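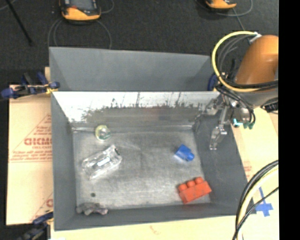
**Ticket 2218: Old name still showing on bylines and in the comment archive**
Opened by: Areti Sfakianakis, contributor desk
Handled by: Svatopluk Zeman
Status: closed, with one follow-up
Opened: August 2020

**Areti:** Hi Svatopluk, I hope you're well and that the new apartment has stopped leaking! I'm writing for one of our columnists, Evdokia Lambrakis, who changed her name in February. We updated her profile on Drokthorpe that same afternoon and she was so pleased with it. Then yesterday she published her piece on trans writers and the comment pile-ons they get on social media, and a reader wrote to ask who the other author was. Her old name is in the preview that comes up when anybody shares the link. You can imagine how that felt, with that article in particular. Could you please take a look as soon as you can?

**Svatopluk:** Oh no, I'm so sorry, please tell her so from me. I've pulled the share preview off the article for now, so new links will go out with just the headline. Old posts may keep the wrong preview until we clear them.

**Svatopluk:** Okay, found the first part. Drokthorpe keeps a display name and also a "credit name," and the credit name gets filled in once, when the account is made, and then never touched again (I don't love this). The page uses the first one and the preview uses the second. I changed the credit name by hand and rebuilt her articles, all 21 of them. Could you check a few from your side?

**Areti:** Checked them all, because I couldn't help myself. They look right! But the comments under her older pieces still have it wherever she replied to people.

**Svatopluk:** You're right, and thank you for being thorough. Comments live in Raptis, which copies the name at the moment of posting. I ran the rename on her account and it reported 203 comments found and 200 changed. The last three are in threads that Iason Giannakopoulos locked after the trouble over the bathroom bill story, and the script skips locked threads. Iason unlocked them for me, I ran it again, and he locked them right back up.

**Areti:** Evdokia looked this morning and says everything is fine on her phone and her laptop. She also asked me to pass on that she didn't have to explain herself to anyone this time, and that she was grateful. Purificación Vidal wants to know if other contributors could be in the same spot.

**Svatopluk:** They could, yes. I've opened a follow-up to make the credit name change along with the display name, and to keep any earlier name out of the edit history that regular staff can see. Until it's done, please send name changes straight to me and I'll do both places by hand. No paperwork needed, just the name and how they'd like it spelled. Closing this one, but do reopen it if she spots anything else.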